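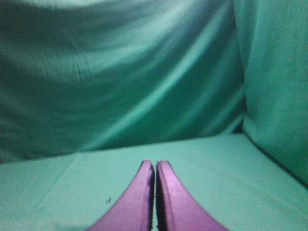
Figure 1. Pale teal-green fabric on the flat surface.

Covering the Work Tables in Room 201
Textiles and Interiors, project report
Crescencio Jaramillo, Eetu Hyvönen, Leobardo Escobedo
Submitted to Lionel Goodall, 19/09/2022

1. Background

Room 201 in the Welton building is shared by the sewing classes and the repair club. The tables there have bare tops with old glue spots and knife marks. Thin fabric snags on the marks, and small parts such as snaps and hooks slide off when someone bumps a table. Our task was to choose a fabric cover for the tables, fit it, and write down the method so that the remaining tables can be done by another group.

We were asked to cover two tables. The first had to be finished before we started the second, so that we could change the method between them.

2. What the cover had to do

We talked to the people who use the room most. They wanted a flat top with no loose fabric to catch a pin or a sleeve. They also wanted one plain color, light enough to show a dropped needle. Crisóforo Olvera, who teaches the repair club, asked for a cover that could be taken off for washing. This ruled out glue and staples early on.

Patterned fabric was turned down by everyone we asked. It makes it hard to find thread ends, and stripes look crooked as soon as the cover shifts a little.

3. Choosing the fabric

We compared samples from two shops, Ledesma and Julside. The Ledesma samples were heavier and had a clear grain. They held a crease after being folded overnight, and ironing took out only part of it. The Julside sample was smoother and lay flat more quickly. It also stretched a little in one direction, which helped with the fit but caused trouble later (see section 5).

For color we looked at white, gray and a pale teal-green. White showed needles less well than we expected under the ceiling lights. Gray hid dark thread. The pale teal-green worked with both light and dark thread, so we chose that. On the Julside card it is number 554.

4. Method

The cover is a single piece of fabric with a hem all the way around. A cord runs through the hem and is pulled tight under the table top. Clips underneath hold the cord at the sides. We used up to eight clips per table, depending on where the frame got in the way.

Steps for one table:

Wash and dry the fabric before cutting.
Iron it from the center out and let it cool flat.
Lay it over the table, mark the edge with chalk, and add the hem allowance.
Sew the hem and leave an opening at one short end.
Thread the cord, put the cover on, and tighten the corners first.
Smooth the top by hand toward the long sides, then tighten the cord again.
Add the clips.

Washing first matters. On a small test piece that we washed after hemming, the hem puckered and would not lie flat again.

5. Problems

The first cover was cut with the stretch running along the length of the table. When the cord was tightened, the long sides pulled inward and the short ends stayed loose. We unpicked the hem, turned the pattern, and cut again from the second length of fabric. The first piece was then used for practice hems and for a small pad for the ironing corner.

Fold lines were the other problem. The fabric came folded, and the lines from the shop stayed faintly visible even after washing and ironing. Figure 1 shows very faint creases of this general kind. They can be seen if you look for them but can hardly be felt. Eetu wanted to steam them again. Leobardo thought it was not worth the time, and we left them – the users did not mention the creases when we asked.

The corners took the longest. A plain gathered corner made a lump under the edge where people rest their wrists. We changed to a folded corner, stitched down on the inside.

6. Results

Both tables are covered and in use. Pins and snaps stay where they are put, and paper patterns can be laid out without sliding. The top stays tight during a normal class, but the cord needs to be pulled again after heavy use – mostly when a machine has been dragged across instead of lifted.

We have not tested how the covers hold up to many washes. Each one has been washed once since fitting. Olton, the company that does the building's laundry, agreed to take them with the aprons.

7. Work left to do

The pattern, the spare clips and the fabric card are in the tall cabinet by the door. The next group should check the stretch direction before cutting and mark it on the wrong side with chalk. We would also try a wider hem, because the cord sticks at the seams. Crisóforo Olvera will look over the covers in December and decide whether the other tables get the same fabric.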